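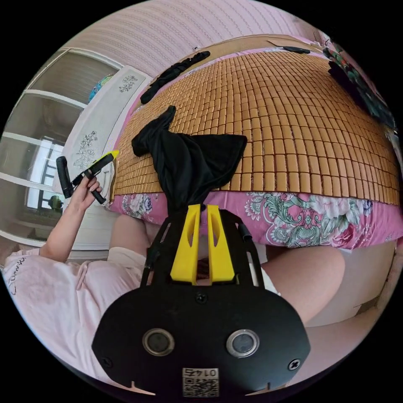
# Is 90 minutes a day of hand-held gripper demos worth anything for folding clothes, or should I be teleoperating the arm?

Asked by **Tuulikki Valtonen** · tagged: demonstration, teleoperation, cloth, gripper

I look after the teaching side of a small project at Kirkside. The aim is dull and clear: a single arm on a bench, later two arms, that can take a garment out of a pile and put it down folded. We don't care how pretty the fold is. A T-shirt that fits in a drawer counts.

So far we have 530 demonstrations, all made with hand-held grippers on beds at people's homes. You hold the thing, you squeeze, the fingers close on the cloth, you fold. A camera on the tool records it and the pose gets worked out afterwards from the video. The people doing the collecting like it because it is quick and they can sit down. The supplier (Plevus, who sold us the tools and the processing) says this is plenty to get a first policy going, and that we will "never need" to drive the robot by remote control.

I have my doubts, and I'd like to hear from someone who isn't selling me anything.

My doubts, in no order:

1. A person folding a shirt on a mattress moves in ways our arm can't. They twist at the elbow, they lean, they swing the cloth. Our arm has a reach and a set of joint limits and it does not lean.
2. Most of the hard part of cloth seems to be in the lift. Once a black shirt is hanging in a bunch from the fingers you can't tell a sleeve from a hem. The person doing the demo knows which end is which, as they were looking at it with their own eyes a moment before. The camera doesn't know that.
3. Beds are soft. Our bench isn't. When somebody presses the fingertips down to get under an edge, the mattress gives way. If the arm copies that on a bench I expect either a stalled motor or a bent finger.
4. I've watched a fair number of the recordings and people regrip constantly. Pick up, drop, pick up again. Is that useful "recovery" data or is it just fumbling?

The other route is the remote-control rig we have on loan from Morais. You stand next to the robot with a small leader arm and the real one follows. I tried it one afternoon in September and managed 4 shirts in an hour before I got fed up. At that rate I'd be retired before we reached 530.

So: is the hand-held data going to transfer, or are we filling a hard drive for nothing? And if I have to use the remote rig, how little can I get away with?

---

### Comments on the question

**Liam Phelan:** Which garments? "Clothes" covers a lot. Towels and T-shirts are different jobs.

**Tuulikki Valtonen:** T-shirts, leggings, children's shorts, whatever people have. I know. I asked for T-shirts only at the start and it didn't last.

**Liam Phelan:** And does anyone write down which it was?

**Tuulikki Valtonen:** There's a column for it. It is not filled in very often.

---

## Answer 1 — accepted

**Onni Sjöberg**

You're right to be suspicious, but I think you've put your suspicion in the wrong order. I'd worry about 1 and 3 first, 4 second, and I wouldn't lose sleep over 2.

**On reach and joint limits.** You don't have to guess at this. You have the tool poses. Take each demo, place the start of it where your robot would start, and run the whole path through the arm's inverse kinematics without moving anything. Mark every demo where the arm can't reach, or where a joint has to flip, or where the speed goes over what the motors can do. It's an evening's scripting. When I did it for a towel project we lost more than I'd have liked, mostly to wrist twist. People roll their wrist to get a fingertip under cloth and then carry on rolling. Ask Plevus whether they've run that check for your arm. If the answer is vague, that tells you something.

Don't delete the failures yet. Shift the start position first and try again. A good many come back if you move the virtual bench closer.

**On the soft bed.** This is the one I'd spend money on, and the money is small. Put a foam mat on your bench. Something with a bit of give, fixed down so it doesn't slide. I know it feels like cheating. It also means a small error in height doesn't end in a fault stop, and height errors are the thing hand-held poses are worst at. Patterned bedding and woven mats are good for the tracking, for what it's worth, so don't let anyone "tidy up" by putting a plain white sheet over everything. Plain sheets are where the tracking drifts.

**On regripping.** Depends what came between. If someone picks up, sees they've got two layers instead of one, lets go and takes one, I'd keep that and be glad of it. If they drop it because they were talking to someone, bin it. You can't tell those apart automatically, or at least I've never seen it done well. Sit down with fifty clips and a cup of tea and see what the mix is like before you decide anything.

**On black shirts in a bunch.** Yes, it's hard. It's hard for a person too if you hand them the bunch. What helps is making the demos begin with the garment flat or nearly flat, and treating "get it out of the bunch and flat" as its own task with its own demos. If yours are all one long recording from pile to folded, split them. A policy that only sees the current picture will do something silly in the middle of a long recording, for just the reason you gave. Give it a short history of frames as well, though I'd call that a help and no cure.

Dark cloth also hides its own edges. If collectors have a choice, get some light-coloured stuff in there. Side light from a window is fine, but not always from the same window.

**How little remote control can you get away with?** I would do it like this:

- Train on what you have after the reach check. Run it on the real arm. It will be poor.
- Write down *where* it is poor. Usually one or two moments, for cloth nearly always the first grasp and the final release.
- Use the Morais rig for those moments only. Don't drive a whole shirt. Set the cloth up as it is when things go wrong, drive ten seconds, stop, reset.

Your 4 an hour was for whole shirts by a beginner. Short clips of one moment go far quicker, and you'll get better at driving. I'd see what that buys you before planning any more.

I would not believe "never need". I also wouldn't throw away 530 demos on a hunch.

> **Tuulikki Valtonen:** Thank you, that's the first reply I've had from anyone that contains an instruction. The reach check is running now. I had to change the tool offset, as the file we were given measured from the camera and not from the fingertips.
>
> **Onni Sjöberg:** Check that offset twice. Then check it on a recording where someone touches a known corner. I've seen a whole set shifted by the length of the fingers and everyone blamed the model.
>
> **Tuulikki Valtonen:** Result, for anyone who finds this later: a chunk failed, wrist twist as you said, and moving the bench rescued part of it. What's left is still worth training on. I'm annoyed it wasn't done before we paid.

---

## Answer 2

**Qistina Ong**

I'd go further than Onni. I don't think hand-held data on its own has shown much for clothes outside of nicely cut videos, and I say that as someone who collected plenty of it.

Two things I'd ask before collecting one more demo.

First, one tool or two? If your collectors use a tool in each hand and you only have one arm on the bench, then you've recorded a task your robot can't do. People hold with the left and pull with the right. Take away the left hand and the right hand's motion makes no sense. I did not see this addressed in the question and it would be my first one — "later two arms" is doing a lot of work in that sentence.

Second, are left and right recorded on the same clock? Ours were out by enough that the right hand pulled before the left had closed. Looked fine on screen at normal speed. Useless for training until we fixed it.

If both answers are good, carry on. If either is bad I'd stop collecting today and fix it, whatever it does to the schedule.

> **Tuulikki Valtonen:** Mostly two tools. Some people use one. And yes, I see the problem.
>
> **Qistina Ong:** Then get the second arm sooner, or sort out the one-handed recordings and see how many you really have.
>
> **Onni Sjöberg:** Agree with this and I should have asked. My reach check assumes you run each hand against its own arm.

---

## Answer 3

**Florencia Barrientos**

we use the Stostar gloves and it's way faster, no gripper to hold. You just fold normally. Might be worth a look

> **Liam Phelan:** Does the robot have hands?
>
> **Florencia Barrientos:** No, it's a 2 finger gripper. There's a setting that converts it
>
> **Qistina Ong:** Converts five fingers folding a shirt into two? How often does the arm finish a fold with that?
>
> **Florencia Barrientos:** haven't run it on the arm yet, still collecting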